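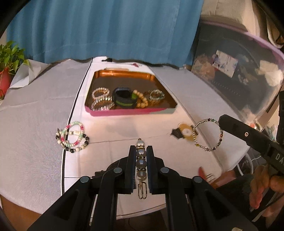
Small goods and the cost of a sorted tray

25 Jun 2023

Most writing on warehouse automation concerns boxes. A box has flat sides, a known weight and a code. At Plernholm, where returned jewellery and watches are sorted for resale, very little has flat sides, and the question of what a machine should do is harder to settle.

The line handles 3923 items in a normal week. Under the old arrangement Palesa Joubert and her team picked each piece by hand, judged it and placed it in a tray. Under the new one a gripper does the lifting and a person decides where the piece goes. Management calls this a transfer of effort. I would call it a change of trade, and it should be paid as one.
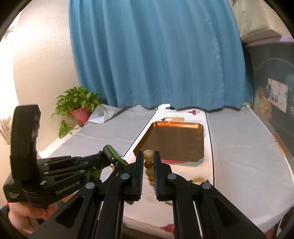 A bead bracelet has no fixed shape. Grip it too lightly and it slides; grip it too hard and the cord takes the load. Sorters learned that by touch over years, and the knowledge was never written down. Now it has to be, as force limits and approach angles, and the people writing it down are the sorters. Bheki Nkosi spent three weeks on this work at his old grade – the grade for filling trays.

The usual objection is that the skill passes to the machine once and is then finished. That would hold if stock stayed the same. It does not. Each new clasp or strap brings the question back, and someone who knows the goods has to answer it.

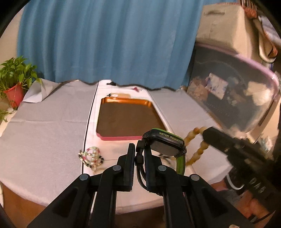

What should change by September

The job description should name the teaching work and set a rate for it. Sorters should be able to stop the line without asking a supervisor. Output targets should be suspended on any shift where new stock is introduced.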